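Fumeo hand-held gripper pair: a buyer's review

We bought two pairs of the Fumeo hand-held grippers last December, after putting off the decision for most of a year. This review is written for anyone working out what a set like this costs to own. The purchase price is on the Fumeo website and I won't dwell on it. The parts that caught us out were the ones we had left off the budget sheet.

Our work is small-item packing. We record people putting household goods into boxes and taking them out again, and the recordings go to a partner who trains arms on them. We had looked at three options: the Fumeo, the Sandberg kit, and building our own from printed parts. The Sandberg is the better-finished tool but it is sold only with its own software licence, renewed each year. Building our own looked cheap until we added up the hours.

What you get

Each pair comes as two grippers, left and right, with cables, a set of spare pads and a small bag of screws. The hard case is extra. Delivery took 18 days, which was within the quoted time. Nothing was missing, although one cable had a stiff connector and was replaced without argument.

Assembly is minimal. Check the screws at the joints before first use, as two of ours were not fully tight. The instructions are a single folded sheet and could do with a drawing of the cable route.

In use

The jaws open wide enough for most things you would find on a kitchen table or bathroom shelf. The blue pads are the best part of the design. They hold crinkly packaging without much of a squeeze, and they don't mark soft surfaces such as foam. Tall bottles are harder. You need to take them low down or they swing, and new people always take them by the neck.

Working inside a deep box is where you find the limits. The jaws need some room on either side, so anything lying flat against a wall of the box has to be nudged out first. A shorter jaw would help, and Fumeo lists one, but it was out of stock when we ordered.

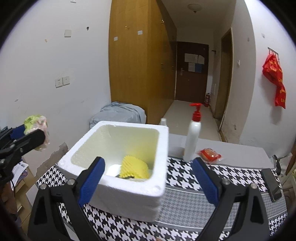 Weight matters more than the figures suggest. One gripper feels light when you pick it up in the office. With one in each hand, most of our people wanted a break well before the hour. We had planned on 62 sessions a month for each pair and have cut that back. If you are planning staff time, allow for the rests from the start, because they affect the cost of every recording you make.

The cables are adequate. They are thin and bend easily, but they do drag over the edge of a table and can catch on what you are handling. We now tape them along the forearm.

Running costs

Pads wear first. The texture goes smooth at the tips, and small wrapped items begin to slip. We change them every 9 weeks on the pair that is used most. They are sold only in packs of four, enough for one full pair. Order two packs with the grippers, or you will pay postage twice as we did.

After pads, the next cost is objects. It is easy to forget these. Foam inserts tear, wrappers split and snacks have to be replaced. None of it is dear, but it comes out of somebody's petty cash unless you give it a line of its own. We buy ours in bulk from Akik and keep the receipts with the project.

Storage is the third. A day of two-handed recording fills a drive faster than we had allowed for, and we bought more disks in the second month. That single purchase cost more than all our pads so far.

Support

Fumeo answers emails, usually the next working day. The replies are short and mostly useful. The warranty covers the linkages and electronics but leaves out pads and cables. Drurulura, who sold us the set, offer a paid extension. We read the terms and declined, as it excludes the same parts.

What I would order again

For one pair: the grippers, the hard case, two packs of pads and one spare cable per hand. I would skip the desk stand, which is a bent piece of metal and tips over. I would also ask for the short jaws and wait for them if the work is mainly boxes.

Buy one pair and use it for a month before ordering a second. We bought both together to get the discount, and the second pair sat in its case for almost 9 weeks while we sorted out the disks.

Reviewed February 16, 2026. Both pairs bought at full list price less the two-pair discount.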